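How a robot arm learns to mend a computer

Hello again! Lots of you wrote in after the December page asking what we're up to in the workshop, so I'm going to tell you. We're building a robot that can put parts into an old desktop computer. Its name is Tully. (We nearly called it Goretti, but Tully won the vote.)

First, what is a robot arm? Hold your own arm out in front of you. You've got a shoulder, an elbow and a wrist, and each of them bends or twists. A robot arm has joints as well, with a motor inside each one. When I want Tully to reach forward, several motors have to turn together, each by just the right amount. You do that every time you pick up a biscuit and you never have to think about it!

Next comes the hand. On a robot we call it a gripper. Ours carries a little camera beside it, so Tully gets a close look at whatever it is reaching for. Imagine having an eye on your wrist — handy for finding things under the sofa.

Now the tricky bit. Computer parts are fussy. A memory stick only fits one way round, and it needs a good firm push. Push too softly and it won't click in. Push too hard and you've got a broken computer and a grumpy me. People can feel the difference in their fingertips, but a robot has to measure it, so I spent most of the winter on pushing. Just pushing! I wrote down 500 practice goes in my notebook, and 425 of them went well. The others I have marked with a sad face.

We also had to give the parts a parking place. If you tip your building bricks out on the carpet you can still find the one you want, but Tully gets on much better if everything waits in the same spot each time. So we use a holder printed on a 3D printer, with a place for the hard drive, a place for the memory and a little dip for the processor (the chip that does the computer's thinking). It took 4 tries to get the shape right, and the Koncombe club has been given the wonky ones to play with.

If you want to try this at home, put on a thick pair of gloves, shut one eye and try to post a coin into a money box. Then ask somebody to move the box a tiny bit while you aren't looking, and have another go. That's a robot's day at work.

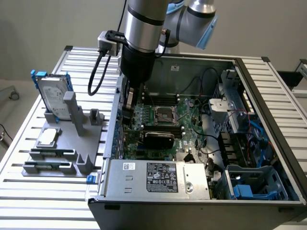
Colm Mulcahy: We tried the glove game at our house and I was worse at it than both my children. My youngest would like to know whether Tully could learn to take parts out as well as put them in, and whether it ever gets tired.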